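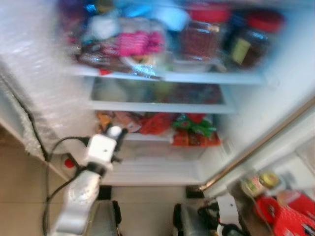 How long should a bread dough sit in the cold before you bake it?

Overnight suits most of the doughs we make on this course, so call it twelve hours, and a lean dough with very little yeast will happily go to two days.

Session 4 handout: slow doughs

I promised last time I'd write this up properly, because I talked far too fast and several of you were still scribbling when the oven timer went. So, slow doughs. I love them, partly for the flavour and partly because I'm lazy and like to do the mixing after supper and the baking when I've had my coffee.

Yeast slows right down in the cold but it doesn't stop. The bacteria that give you that slightly tangy taste carry on too, and the enzymes keep nibbling away at the starch and making sugar, so you get a darker crust as well. You'll notice it most with the plain white loaf (the one on your Session 2 sheet), which can be a bit dull if you rush it.

The base dough

500 g strong white flour
340 g water, straight from the cold tap
10 g fine salt
2 g instant yeast

Yes, I mean 2 g! If your scales won't weigh that little, use a slightly heaped half teaspoon. Mix everything until there's no dry flour left, cover it and leave it for twenty minutes. Then fold it over on itself in the bowl, all the way round, and do that twice more with a rest in between. Leave it out on the worktop for an hour, then put it in the fridge with a lid on. A plate will do if you haven't got a lid.

In the morning it should have puffed up and you should see a few bubbles on top. If it looks exactly the same as when you left it, your kitchen was probably chilly, so give it another hour or two at room temperature before you shape it.

Shaping and baking

Shape it while it's still cold (much less sticky, you'll be amazed). Let it prove in the tin until a floured finger leaves a dent that fills back in slowly. Bake at 230 for fifteen minutes, then turn down to 200 and give it another twenty-five. I used to take mine out far too pale. Jenő Simon, who taught me, would simply hand the tin back and point at the oven.

Changes I've tried

Swap 100 g of the white for wholemeal and add a splash more water. Good.

Grated cheese folded in before the fridge: lovely, but it browns quickly, so keep an eye on it.

Chopped raw onion: I didn't care for it. It tasted stronger and stronger the longer the dough sat. Fry it first.

Milk in place of half the water makes a softer loaf that my family prefers for toast, and I've stopped arguing with them.

Rolls instead of a loaf: divide into eight, bake at 220 for eighteen minutes or so.

For next time

Make the base dough once at home, and split it after the folds. Bake one half the same day, with a long rise on the worktop, and keep the other half cold overnight. Write down when you mixed each one, when it went in the oven and what you thought of the taste. Bring a slice of both, wrapped and labelled, and your own bread knife if you've got a decent one (the class ones are dreadful). We'll be starting on rye, so please have an apron you don't mind ruining.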